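Getum Translucent Tint Concentrate for Casting Resins
Item 855. Supplied by Boyer, Tevville
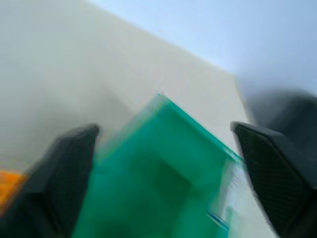 Bright green, translucent.

Getum Translucent Tint is a liquid dye concentrate for clear two-part casting resins. It colors the resin through its full depth and lets light pass. It contains no filler, no white base and no metallic flake. It is used for knobs, lenses, indicator covers, sample parts, display pieces and other castings where a clear color is wanted.

The concentrate is dosed by weight into the resin side (Part A) before the hardener (Part B) is added. It does not take part in the cure. At or below the maximum dose it has no effect on the mixing ratio of Part A to Part B, and the tint does not have to be counted when the hardener is weighed out.

Product numbers

855: single bottle, dropper tip
855-R: refill bottle, plain cap, no dropper
414: color set, one bottle of each stock color
2053: blank test molds, step pattern

The refill bottle is not suited to dosing directly into a cup. Fill the dropper bottle from it. Item 414 does not include test molds.

Stock colors

Yellow
Amber
Orange
Red
Violet
Blue
Green
Smoke

Colors are made to a fixed standard and checked by lot. All stock colors can be mixed with each other in any proportion. Green is made from a single dye and is not a blend of the stock yellow and blue, so a green mixed from those two bottles will not match it under all lamps. Smoke is a neutral gray. Adding smoke to another color lowers the brightness without moving the hue much, and is the usual way to tone down a color that looks too strong in a thick part.

There is no translucent white in this line. For a milky or frosted look, use a separate diffusing additive and test the two together.

Resin compatibility

Clear epoxy, slow cure: suitable
Clear epoxy, fast cure: suitable
Clear urethane: suitable, see moisture note
Clear polyester: limited, blue and violet may shift during cure
Silicone: not suitable
Water-based systems: not suitable
UV-cure resin: thin sections only, test first

Moisture note. Urethane resins foam when water is present. The concentrate is dried before filling, but a bottle left open on the bench will pick up water from the air. For urethane work keep one bottle aside, close it after each use and do not return excess from a cup to the bottle.

Polyester note. The catalyst used with polyester resin attacks some dyes. Yellow, amber, orange and smoke hold well. Red and green hold if the catalyst level is kept at the low end of the resin maker's range. Blue and violet are not recommended where the final color has to match a sample.

UV-cure note. The dye absorbs part of the light that cures the resin. Dark colors absorb more. A part that is hard on the outside may still be soft in the middle.

Dosing

The maximum dose is 5 grams per kilogram of Part A. Above this level the cured part may stay tacky, soften in warm conditions or bleed color onto materials it touches. Most translucent work needs far less than the maximum. Start low and add.

Depth of color depends on the thickness of the part as much as on the dose. A mix that looks right in the cup will look pale in a thin cover, and a mix that looks right in a thin cover will look close to opaque in a thick block. Judge the color at the thickness of the finished part. The step pattern in test mold 2053 gives a range of thicknesses from one pour and is meant for this purpose.

Weigh the concentrate if the color must be repeated. Drops vary with temperature, with the angle of the bottle and with how full the bottle is. Drop counts are acceptable for single pieces.

Procedure

Bring resin, hardener and concentrate to room temperature. Cold resin is thick and traps air.

Shake the bottle of concentrate. Let it stand until the bubbles clear.

Weigh Part A into a clean cup with a flat bottom.

Add concentrate to the center of the cup. Stir slowly, scraping the walls and the bottom, until no streaks are left. Hold the cup up to a lamp to check.

Weigh in Part B at the ratio given by the resin maker. Stir again. Move the mix to a second clean cup and stir a third time.

Degas if equipment is available. The concentrate does not boil off at normal degassing pressures.

Pour in a thin stream at one point of the mold and let the level rise.

Streaks that appear after Part B is added cannot always be stirred out within the working time of a fast resin. Finish the color mixing before adding hardener.

Tinting a full batch of Part A ahead of time is allowed. Label the container with color, lot and dose. Stir before each use. Use tinted Part A within the shelf life of the resin.

Appearance after cure

Color shifts slightly as the resin cures. In epoxy the shift is toward yellow and comes from the resin. Blue is affected most and may look faintly green in thick parts. Use the clearest resin available for blue and violet work.

Surface finish changes how the color reads. A polished part looks deeper. A part straight from a matte mold looks lighter and cloudy, and will clear up when it is sanded and polished or coated. Compare samples only when they have the same finish.

The background also matters. Translucent parts mounted against a dark panel lose most of their color. Where a part will be mounted on a dark surface, place a white or reflective layer behind it.

Light resistance

For indoor use all stock colors are suitable. Near a window, yellow, amber and smoke are the most stable, and violet is the least. For outdoor use a UV-blocking clear coat is required on all colors, and violet should be avoided. The concentrate contains no UV stabilizer of its own. A stabilizer in the resin protects the dye in part.

Machining and finishing

Cured parts can be sawed, drilled, turned, sanded and polished in the same way as untinted resin. Dust from tinted parts will stain light-colored polishing wheels. Keep separate wheels for red and blue. Wet sanding water may carry slight color, and this is normal with freshly cured parts. Strong color in the water points to an overdose or a part that has not fully cured.

Solvent wiping with acetone dulls the surface. Use isopropyl alcohol and a soft cloth, and only after full cure.

Cleanup

Wipe tools before the resin sets. Uncured tint on skin comes off with soap and water if washed at once, and may leave a stain for a few days. The concentrate stains unsealed wood, stone and concrete permanently. Cover the bench. Clothing stains do not wash out.

Storage

Store upright, closed, away from direct sun. Do not freeze. Concentrate that has been chilled may show fine crystals at the bottom of the bottle. Stand the closed bottle in warm tap water and shake until clear. Discard if the crystals remain.

Lot number and fill month are printed on the base of the bottle. Where several bottles of one color are needed for one job, ask for a single lot when ordering.

Safety

Wear gloves and eye protection. Work with fresh air. Keep away from children. Not for use in parts that touch food or drinking water, and not for medical or dental parts. The safety data sheet is sent with the first order of each color and on request. The resin and hardener have their own safety sheets, and those apply to the mix.

Custom colors

Custom colors are matched to a supplied sample. The sample should be a solid translucent part at the thickness wanted, with a polished face. Printed swatches and screen colors are not accepted as a standard. State the resin brand and type, and the lamp or daylight condition under which the match will be judged. A cast chip is returned for approval before the bottles are filled. Custom colors cannot be returned.

Matching: Ornella Orlandini, color room, Tevville
Technical questions: Fulvio Marras
Orders and stock: Tiziana Lo Presti

Orders placed before noon leave the same day from Tevville. Pickup is available at the Cedutbridge counter, closed Tuesday. Color set 414 is held at Tevville only and has to be requested ahead for counter pickup.

Related items

Getum diffusing additive, white
Getum opaque paste, all colors
Flat-bottom mixing cups
Step test molds, item 2053
Clear slow-cure epoxy, Parts A and B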